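From: Corine
Date: December 10, 2024
To: Undow list (burr and interlocking puzzles)
Subject: Re: [Undow] order of bars in the Flistgate board set

Srour wrote:

> I got the Flistgate set in October and I still can not put it back the
> way it came. I have the yellow board, and I put the two long bars on it,
> but when I try to add the purple cross it sits too high and rocks. Do I
> put the cross first, or the bars first? The leaflet has only one drawing
> and it is very small. Also, do you store it assembled? My shelf is 28 cm
> deep and I am not sure it will fit.
>
> Thank you for any help.

Hello Srour, hello all,

Please excuse my English, I will try to be clear.

I had the same trouble with my set, for maybe the first 6 evenings. I think you do nothing wrong with the cross. In my set it was the bars that were not right.

The green bar and the blue bar look the same from the side, and so I believed that I could exchange them. In my copy this is not possible. One of them has a notch that is a little deeper, and the cross needs this notch to go down completely. If you have them exchanged, the cross touches the wood on one side only, and then it rocks as you write. Please try green on the left and blue on the right, with the squarish ends toward you.

For the order, I do it like this:

Put both bars on the board first, parallel, and leave a gap between them. Do not push them together, even if it looks nicer.

Then move them until the squarish ends are level with each other. I look from above to check it.

Then the purple cross, from the top, straight down, with both thumbs. The arms go over the bars and come out a little on the left and on the right. The squarish ends must stay in front of it. If one of them is under the crosspiece, take all off and begin again.
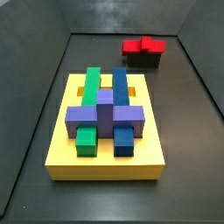 I also want to say something about the recess in the board. On my board it is orange-brown and quite shallow, and I spent a long time cleaning it with a brush — I thought there was old glue inside. There was no glue. It is only painted like this, so please do not scratch it as I did. When the blocks are on the board you still see a small piece of it on each side, and this is correct.

About the storage: the long bars go a little over the back of the board, so measure with the bars on it and not only the board. I keep mine assembled, but I take it apart when the heating starts, and I put it together again after 3 days. Maybe this is not necessary. I have no wax on the pieces and I would not use any.

If the cross still rocks after you exchange the bars, please write which side is higher. I can measure the notches of my set and send you the numbers.

With kind regards,
Corine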